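Remote Teaching: Frequently Asked Questions

Last updated 12/25/22

What is a teaching session?

You steer a robot arm through a task while our software, Skelel, records every movement. A finished recording is called a demonstration. The arm later learns from a large set of them, made by many different people.

Do I need any experience?

No. If you can use a computer mouse you can learn the controls. Most new operators spend their first session on practice tasks, and none of that is saved.

What equipment do I need?

A desktop or laptop with a wired internet connection and one of these:

Voltex hand controller (we lend you one)
3D mouse with six directions of movement
Keyboard, for practice only

Tablets and phones will not work.

Is it a real arm or a simulated one?

Both. Everyone starts in simulation. Operators who pass the January check can ask for time on the arms at the Gunawan lab, where you either drive remotely or stand next to the arm and guide it by hand.

What is guiding by hand like?

You hold down the button on the wrist and push the arm where you want it to go. It feels light but a little slow. You can't guide by hand in simulation, for obvious reasons.

How long is a demonstration?

It depends on the task. The limit in the shape task is 1,000 time steps. If you reach the limit the recording stops and is marked incomplete. You can delete it and start over.

How many do you need?

The target for the shape task is 3,000. We have accepted 1,416 so far. Please don't do more than eight in a row without a break. Tired operators get jerky, and the jerks get recorded too.

Do I have to be fast?

No. Steady is better. Long pauses are a problem, though, so decide where you are going before you press Record.

What if I drop a piece?

Pick it up again and keep going. A recovery is useful to us as long as it is clean. If the piece lands out of reach, press Discard.

Can I see my old recordings?

Yes, under My Sessions. You can replay them but you can't edit them. Discarded ones are gone for good.

What does the shape task look like on screen?

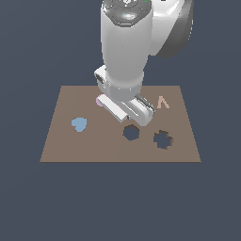
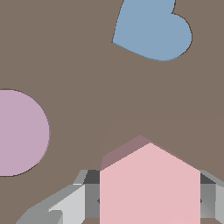 Grip problems make up most of the questions we get about this task. Bring the hand down slowly, with the fingers open, and stop before they touch the surface under the piece. Close on two sides that face each other. On the pink house-shaped block, use the two straight vertical sides, one finger pad against each, and leave the pointed top free. The blue heart is harder because it has few straight edges, so try it at a few angles in practice mode first. Turn the wrist to match the hole while you are still above the board. Turning a piece after it is partly in the hole tends to jam it, and Skelel will flag the recording for review.

Why was my demonstration rejected?

The reason is listed next to it in My Sessions. The usual ones are a long pause, a hard hit against the board, or letting go of the piece too early. If you think a rejection is wrong, use the Ask for Review link on the same line.

Who owns the recordings?

Elitel does. The recordings contain arm movements and the robot's camera views. We do not record your screen, your voice or your webcam.

How do I return the controller?

Use the prepaid label that came in the box. If you have lost it, request a new one from your account page.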